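September, after lunch. Budget notes, second pass.

Okay, I said I'd have numbers by the end of the month and I have some of them, so I'm writing this down before it turns into another hallway conversation. The question is what we buy for the cloth handling work next: more hand-held grippers, better fingers for the ones we've got, or the arm everyone keeps sending me links to.

I pulled out some of the bedroom material while I had the quotes open on the other screen, mostly to remind myself what the hardware has to put up with. White cloth, striped sheet, lots of fast movement. It's a different life from picking up blocks!

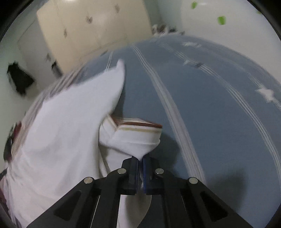
*Blue fingers closed on the gathered cloth, brown-trimmed flap on top.*

Fingers first, as they're the cheap part. Koseck wants 317 for a set of replacement pads and fingers, shipping included, and they'll hold that price if we order before the new catalog. Tkachuk came in lower on paper but charges separately for the pivot hardware, and once I added that in (twice, I got two different answers, the third one matched the first) they were a hair more expensive. I'd go with Koseck. Their lead time is 25 days, so if we want fingers for the next round I need a yes pretty soon.

My wish list for the pads: a bit more grip on thin hems, and an easier way to swap them. The little screws are a pain and I've stripped one already. Lucienne Vasseur asked whether we could print our own, and sure, we could, but then somebody is printing pads every week and I have a feeling I know who.

Next, whole grippers. A complete hand-held unit from Clandwood is 541 without the camera. We've been talking as if one more would do it. I think we should plan on two, so that a pair can work the same cloth from both sides and we still have something left when one is in pieces on my bench. Folding anything bigger than a pillowcase with one hand is slow, and I got bored of it ages ago.

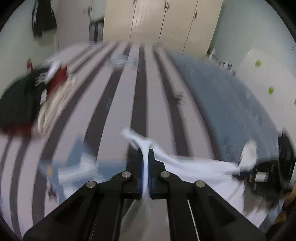

**Soft Goods Handling Group, Siststead workshop**

Where I keep getting stuck is the fold. When the cloth gets pinched down to one thin upright crease like that, the jaws need to close evenly all the way to the tips or you lose it at the top. Clandwood says the new linkage has less play in it. They'd say that, wouldn't they, but they've offered to lend us a unit and I'd like to take them up on it before we pay for anything.

Also for the plan:

- spare pivot pins, a bag of them, whoever is cheapest
- a hard case (the tote bag has had its day)
- lens wipes, again
- more white linens, various sizes, plus something patterned so we aren't always testing on the same stuff
- memory cards, but check the drawer first!

About the arm. I'm leaving it out of this request. I know, I know. I was the one who was excited about it in the spring. But by the time you add a stand, a controller, the service plan and a room where it can stay put, it swallows the entire budget line and most of the next one, and we'd still be short of fingers. I'd like to get the hand-held side properly stocked, see how the bigger cloth goes with two units, and then ask for the arm with some decent material behind the request. If anybody wants to argue for doing it the other way around, write it under this entry and I'll put both versions in.

Open items:

- Lucienne to ask Clandwood how long the loan can run, and whether we pay return shipping
- me: get Tkachuk to put the pivot hardware on the same quote, in writing this time
- find out if the hard case counts as equipment or supplies (different form, of course)
- decide who keeps the spares list. I'll do it until somebody offers

Stopping here, the quotes are in the blue folder on the shared drive.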